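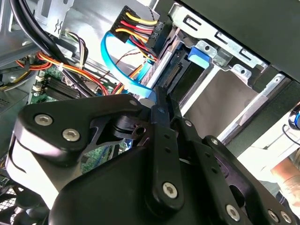
Ulon Countertop Dehydrator: Test Kitchen Review

The Plivora test kitchen reviews small appliances for readers who cook low-carbohydrate meals at home. The Ulon is a five-tray food dehydrator with a rear fan, a digital timer and a rated draw of 500 watts. It was used over several weeks in November for cheese crisps, vegetable chips, seed crackers and jerky.

Setup and Controls

The unit arrives assembled apart from the door, which slides in from above. Temperature is adjusted in five-degree steps. The timer runs to 24 hours and shuts off the heat when it ends, but the fan continues for several minutes afterward, a point the manual mentions only on its last page.

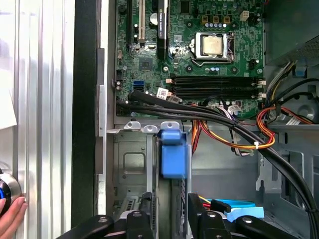

Trays are stainless mesh and fit either way up. Very thin slices of zucchini tend to stick to the mesh as they shrink, and a light coat of oil is recommended. Two nonstick sheets are included. Additional sheets must be ordered separately.

Results

Zucchini chips, sliced by hand and salted lightly, were crisp after 13 hours at 125 degrees. The trays nearest the top finished sooner and should be rotated once. A batch of flax and sesame crackers dried evenly and broke cleanly along the scored lines.
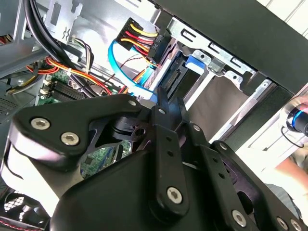 Beef jerky was less consistent. With some 500 grams of sliced top round loaded across three trays, the thicker pieces remained soft at the center when the edges were done. Uniform slicing corrected most of this in the second batch. The Eichhorn model reviewed previously handled the same quantity with less attention, although it occupies considerably more counter space.

Noise is moderate. The fan can be heard in an adjoining room, and overnight use in a small apartment may be unwelcome.
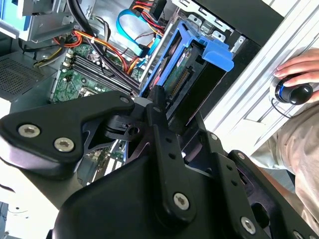
Cleaning and Storage

Trays and the drip pan are dishwasher safe. The interior walls must be wiped by hand, and the fan guard does not come off. The Rorkside storage cover fits the cabinet well and is sold separately.

Rating

Recommended for chips and crackers. Recommended with reservations for jerky.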